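How to Sort, Clean and Oil Wooden Chopsticks

Wooden chopsticks last for years if they get a little attention. Most of the ones that end up in the trash were left standing in a wet cup or went through the dishwasher too many times. The job below takes under an hour for a drawer's worth, and most of that is waiting.

What you need

A table you can spread out on, with a cloth over it
A bowl of warm water and a drop of dish soap
A soft sponge and two dry kitchen towels
400 grit sandpaper, one sheet
Food-safe mineral oil
A wooden board
A jar or rack for drying

Any mineral oil sold for cutting boards will do. I use the Teuber one because the hardware store in Travthorpe carries it. Don't use olive oil or sunflower oil. They go sticky and start to smell after a few weeks.

Step 1: Get them all out

Empty the drawer, the utensil jar and the picnic bag. Strays turn up in all of them. Lay everything on the cloth with the tips pointing the same way. A cloth keeps the round ones from rolling onto the floor, and it doesn't matter which one you use as long as it can be washed.

Step 2: Match the pairs

Start with color and then go by length. Two sticks that look alike from above can differ by a quarter inch, so stand them upright on the board with the blunt ends down and look at the tips. Do this in daylight if you can. Reddish wood and plain brown wood are hard to tell apart under a kitchen lamp.

Next check the shape of the top. Some are rounded at the blunt end, some are cut flat, and some are square for the first few inches. If the tops don't match, it isn't a pair, even if the color does.

Hold each stick up by itself before you decide. A bend is much easier to see when the stick is vertical and there is nothing right next to it.
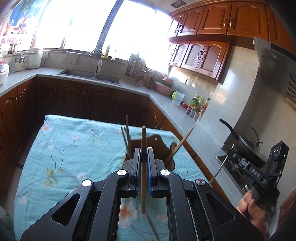 Step 3: Check for damage

Run a fingertip from the blunt end to the narrow end. You are feeling for raised grain, splinters and small cracks. Raised grain can be sanded. A crack that runs along the stick can't be fixed, and food will collect in it. Throw that one out, or keep it for the garden – Ilse Heitmann, who taught me most of this, uses hers as seedling markers.

Dark spots near the tip are usually mold. If they don't come off with light sanding, the stick goes.

Lacquered chopsticks need a separate look. If the finish is flaking, stop using them for food. If it's sound, wash and dry them but skip the sanding and the oil.

Step 4: Wash and dry

Wash a few at a time in warm soapy water and rinse them. Don't soak them. Wipe each one with a towel and stand it in the jar with the tip up. Leave them overnight. They may feel dry after an hour, but the wood underneath isn't.

Step 5: Sand

Fold a small piece of the sandpaper around the stick and pull it toward the tip, always along the grain. Three or four strokes is enough. Wipe off the dust with a barely damp towel and let the wood dry again.

Step 6: Oil

Put a few drops on a corner of the second towel and rub it along the whole stick. Wait 50 minutes, then wipe off whatever hasn't soaked in. Very dry wood can take a second coat. The board can be oiled at the same time, including the edges.

Step 7: Put them away

Keep pairs together with a paper band or a bit of cotton string. Rubber bands leave marks on oiled wood. A drawer is better than a closed box, which holds damp. Singles that are still good can go in a jar by the stove for stirring and for testing oil – I always have a few there.

Repeat the oiling when the wood starts to look pale, or every 3 months if you use them daily.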